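Small states and the price of saying no
Alžběta Bartoš, speaker notes, August
Last updated 16:40, still missing slide 9

OPEN. Thank the hosts, skip the joke about the train. Twenty minutes max so go fast.

Start with the question from the Dradby paper: what does it cost a small country to refuse a bigger neighbor? Everyone in the room has an opinion, very few have a number.

Case: the Iltitz transit dispute. Quick background, half of them won't know it. Thirteen rounds of talks. Draft agreement ran to 85 pages, most of it annexes. Pause on the annexes, that's where the real fight was (inspection rights, who pays for the road, who gets to close it).

Point 1. Refusal is rarely one decision. A ministry stalls, parliament asks for another reading, a minister gets sick. By the time someone says no out loud the other side has priced it in. Give the customs example. Keep it short!!

Point 2. Allies. What they said in public vs what they did. Two sent statements. One sent lawyers, and the lawyers mattered more. Ask the room: who would you rather get?
- do NOT get pulled into the sanctions question here, park it for Q&A

Point 3. Domestic cost. The Sokol survey, 990 respondents, fieldwork done before the border closed so careful with it. Support for holding firm was high in the capital and thin in the border towns. Nothing surprising, but the ministry planned as if the country was one town. Trucking firms let 4000 people go that winter. I say this number slowly.

Counterargument, be fair to it: Pultanance group says the deal would have been signed anyway, on worse terms, and the delay bought leverage. I half agree. Delay bought leverage on the road, none on inspections. Show the two clauses side by side if the projecter works.

Point 4. What a foreign ministry could do diferently
- work out your walk-away position before round one, write it down
- tell two allies what it is, privately
- money for the border towns goes in the budget first, announcement second
- someone junior keeps the full record of every round. Ours had gaps and we paid for it

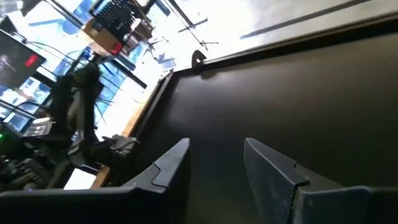 Slide 8. Two gripper fingers, open.

Then straight to the last bit. Security guarantees are written for the worst day, most pressure arrives on ordinary days, as permits and fees and delayed trains. We train diplomats for the first kind. Mention the new course, don't sell it.

If running late drop Point 2 and go to the clauses.

CLOSE on the border town mayor's letter, read the second paragraph only. Then questions. Sanctions one will come first, answer is on the yellow card.

Contact: Alžběta Bartoš, via the Dradby office | Back to top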